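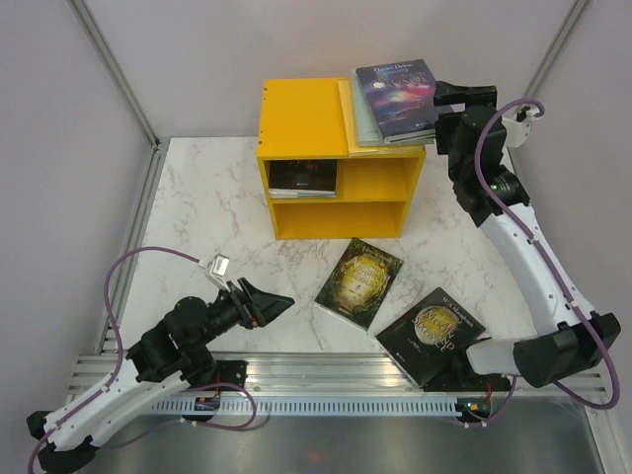 허크데일(Herkdale) 일주일, 숙소를 어디로 잡아야 덜 쓸까요?

느린여행자
안녕하세요, 늘 눈팅만 하다가 처음으로 글을 올려봅니다. 남편이랑 둘이서 허크데일에 일주일 다녀오려고 해요. 사실 몇 년 전부터 가고 싶었는데 다녀온 분들이 다들 비싸다, 비싸다 하셔서 계속 미루기만 했거든요. 그러다 이번에 항공권이 생각보다 괜찮은 값에 나와서 덜컥 사버렸습니다. 문제는 이제부터예요. 숙소를 구시가 안쪽에 잡자니 하루에 80유로가 훌쩍 넘고, 강 건너 히른스카 쪽으로 가면 훨씬 저렴한데 다리를 건너서 다녀야 한다고 하네요. 저희는 아침에 느긋하게 나갔다가 낮에 한 번 들어와서 쉬고, 저녁에 다시 나가는 편이라 거리가 좀 신경 쓰여요. 먹는 건 점심은 제대로 사 먹고 저녁은 빵이랑 치즈 정도로 때울 생각이고요. 다녀오신 분들, 어디에 묵으셨는지 편하게 말씀 부탁드려요!

배낭하나
저는 무조건 히른스카 추천드려요. 작년 4월에 거기서 닷새 묵었는데 지금도 그 동네 골목이 생각납니다. 구시가는 예쁘긴 한데 밤늦게까지 시끄럽고, 식당도 광장 근처는 값만 비싸고 맛은 그저 그랬어요. 히른스카는 아침에 동네 분들이 줄 서는 빵집도 있고, 부엌 딸린 방이 많아서 장 봐다가 해 먹기 좋습니다. 다리 건너는 것도 강바람 맞으면서 걷다 보면 금방이에요. 저희 어머니도 같이 가셨는데 잘 걸으셨어요 ㅎㅎ

민들레차
음, 저는 윗분이랑 생각이 조금 달라요. 히른스카가 싼 건 맞는데, 글쓴님처럼 낮에 한 번 들어와 쉬시는 분이면 다리를 하루에 네 번 건너게 되잖아요. 첫날은 낭만이 있는데 사흘째부터는 발이 먼저 압니다. 저희 부부는 결국 트램을 타게 됐고, 일주일 내내 그렇게 타고 다니다 보니 방값에서 아낀 돈이 꽤 빠져나갔어요. 게다가 트램이 밤에는 뜸해서 한 번은 택시까지 탔고요. 구시가 안이라도 성벽 안쪽 북문 근처는 광장보다 조용하고 값도 조금 내려갑니다. 조식 빼고 예약하시면 더 내려가고요.

배낭하나
트램은 주간권 끊으시면 되지 않나요? 저는 41유로짜리 주간권으로 시내버스까지 다 타고 다녔는데요. 아브델라 수도원 가는 버스도 그걸로 됐어요.

민들레차
그 주간권이 시외 구간까지 되는 거라 비싼 거예요. 시내만 다니실 거면 그만큼 못 씁니다. 아브델라는 하루만 다녀오시면 되니까 왕복표를 따로 사는 게 낫다고 봐요. 물론 배낭하나님처럼 매일 어딘가 나가시는 분은 본전을 뽑으시겠지만, 글쓴님은 느긋하게 다니신다고 하셔서요.

느린여행자
우와, 자세한 답글 정말 감사합니다. 남편한테 읽어줬더니 남편은 빵집 얘기에 넘어갔고 저는 북문 얘기에 넘어가서 지금 집안이 둘로 갈렸어요 ㅠㅠ 혹시 아브델라 수도원은 입장료가 따로 있나요? 그리고 하루쯤은 바닷가 클럴컴에도 가볼까 하는데 너무 욕심일까요?

국수한그릇
지나가다 답 달아요. 아브델라는 마당이랑 회랑까지는 무료고 종탑만 돈을 받습니다. 종탑은 계단이 좁아서 내려오는 사람과 마주치면 서로 벽에 붙어야 해요. 저는 안 올라가고 회랑 그늘에 앉아서 싸 간 샌드위치 먹었는데(마당 바깥쪽 벤치에서는 먹어도 됩니다, 회랑 안에서는 혼나요. 저 혼났어요...) 그게 그 여행에서 제일 좋았던 점심이에요.

클럴컴은 욕심까지는 아닌데, 아침 첫차 아니면 비추합니다. 늦게 출발하면 도착해서 점심 먹고 바로 돌아와야 해요. 느긋한 걸 좋아하시면 차라리 거기서 하룻밤 주무시고 허크데일을 하루 줄이세요. 클럴컴 숙소는 주말만 피하면 시내보다 쌉니다.

마루밑고양이
숙소 얘기로 돌아가서, 두 군데로 나눠 묵는 건 어떠세요? 저는 앞의 사흘은 히른스카, 뒤의 나흘은 북문 쪽에 있었어요. 짐 옮기는 게 귀찮긴 한데 여행을 두 번 하는 기분이 들더라고요. 북문 쪽에서는 아르투로 비안키니(Arturo Bianchini) 씨가 하는 작은 민박에 묵었는데, 엘리베이터 없는 꼭대기 방이라 값이 착했고, 떠나는 날 짐도 저녁까지 맡아주셨어요. 예약 사이트에는 없고 전화로만 받으십니다. 영어는 천천히 하시면 다 통해요.

배낭하나
나눠 묵는 건 좀 반대예요. 체크아웃하고 다음 숙소 체크인 때까지 반나절이 그냥 날아가요. 일주일이면 그 반나절이 아깝죠. 그래도 꼭대기 방은 솔깃하네요.

마루밑고양이
저희는 그 반나절에 짐 맡기고 시장 구경을 해서 별로 아깝지 않았어요. 시장에서 산 살구를 봉지째 들고 새 숙소에 들어갔던 게 아직도 기억나네요. 사람마다 다르겠지요 :)

민들레차
예산도 한번 적어둘게요. 저희 둘이 일주일 동안 숙소 빼고 밥이랑 차비, 입장료까지 700유로 썼습니다. 점심은 매일 식당에서 먹었고요. 점심 메뉴판은 보통 가게 안쪽에 따로 있으니 자리에 앉기 전에 물어보세요. 밖에 세워둔 건 저녁 가격일 때가 많아요. 물은 병 가져가서 분수대에서 받아 드시면 됩니다. 마실 수 있는 곳에는 표시가 붙어 있어요.

국수한그릇
700이면 잘 드셨네요! 저는 혼자라 그런지 커피값이 제일 많이 나갔어요. 거기 커피는 서서 마시는 값이랑 앉아서 마시는 값이 다르니까 다리 안 아프실 때는 서서 드세요.

느린여행자
다들 이렇게 정성껏 써주실 줄 몰랐어요. 저녁 내내 남편이랑 지도 펴놓고 의논했는데, 일단 히른스카 사흘, 클럴컴 하룻밤, 나머지는 북문 쪽으로 가닥을 잡았습니다(배낭하나님 죄송해요, 결국 나눠 묵게 됐네요!). 짐은 각자 작은 가방 하나씩만 들고 가기로 했고요. 마루밑고양이님, 실례가 안 된다면 비안키니 씨 민박 전화번호를 쪽지로 받을 수 있을까요?

마루밑고양이
쪽지 보냈어요. 낮잠 시간에는 전화를 안 받으시니까 그쪽 시간으로 오전에 걸어보세요.

배낭하나
ㅎㅎ 괜찮습니다. 대신 빵집은 꼭 가셔야 해요. 다리 끝에서 왼쪽 두 번째 골목이고, 호두 들어간 둥근 빵이 제일 먼저 떨어져요. 다녀오시면 후기 남겨주세요!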